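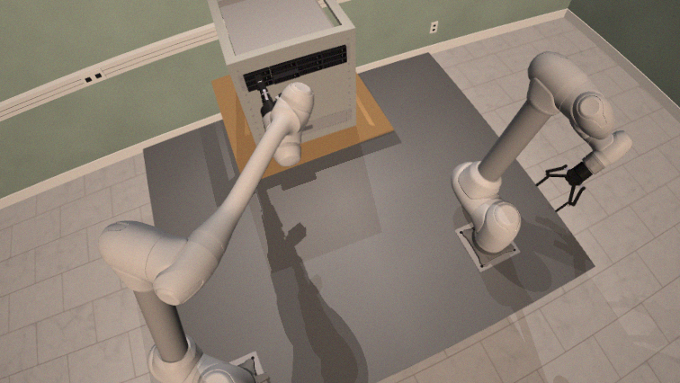 When should the second arm be parked in a two-arm rack cell?

Any time only one arm has a job to do at the rack face. Park it before the working arm starts its approach and leave it parked until the working arm is back at its own home pose.

OK so that's the rule most people come here for. Rest of the page is how we set it up and check it, sim first, then the real cell. Written fast between jobs, sorry for typos. Last update 9 June 2020.

What you need

A scene file with both arms, the rack and the floor mat. Joint limits loaded for both arms, not just the one you're programming. The Skikura checklist if you're at Pradside, or your own site's equivalent. A second person for the sign-off at the end.

Step 1. Set the park pose

Pick a pose where the whole arm is clear of the rack, tool included. Measure from the outermost point of the tool with the fingers fully open. Not from the wrist flange! People do this constantly and then the clearence number means nothing.

We use 200 mm minimum between any part of the parked arm and anything the other arm can sweep. Name the pose PARK_R or PARK_L. No pet names, no "safe2_final".

Step 2. Fingers open or closed?

Pick one and write it down. Our rule is open when parked, and empty. An open gripper is easy to check from across the room. Takes up more space though, so go back and redo the number from Step 1 if you measured it closed.

Step 3. Draw the keep-out zones

One box around the rack, one around each base. The rack box gets a cutout on the front face only, and only the working arm is allowed to use it. If your planner can't do per-arm permissions, make two zone files and swap them. Clunky, works fine.

Don't forget the links. I've reviewed plans where the tool stayed perfectly legal and the elbow went straight through the zone.

Step 4. Approach speed

Full programmed speed in open space, then slow down before the front face. Our numbers: slow zone starts 235 mm out, speed inside it is 30 mm/s. Same speed coming out. Everyone wants to rush the exit and that's where a finger catches on a handle.

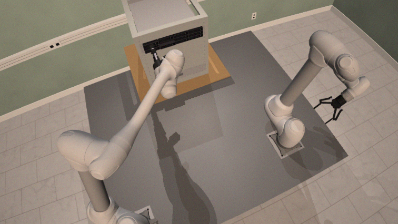
Stop at the face before you close on anything. Full stop, check the force reading, then go on. If the reading is already above your baseline, back straight out along the same line – no wiggling, no correcting sideways while you're in there.

Step 5. Run it in sim

Run the whole sequence start to finish, both arms loaded. Then again with the rack shifted a bit left, then a bit right. Real racks are never where the drawing says. Log closest distance between the arms, and closest distance arm to rack, for every run. Our log template is Rorer sheet 2540, any spreadsheet will do.

Things to look at while it plays:

Does the parked arm move at all? It shouldn't.
Does the elbow of the working arm dip towards the mat?
Does the gripper come in lined up with the bay or at an angle it can't hold?
What happens if you hit stop halfway in? Try it at a few points.

Step 6. Sign-off

Second person replays the log, not just the video. Yeshi Gebremichael does ours and she sends back plenty, mostly for missing stop tests. Both names on the sheet before anything gets loaded to the real controllers.

Step 7. First real run

Reduced speed, someone on the stop button, nobody inside the line. Site rules and the arm maker's manual beat anything on this page, so read those first. If you change the park pose later, even slighty, start over from Step 1.

The Blöndal cell has different bases and its own numbers. Don't copy these over.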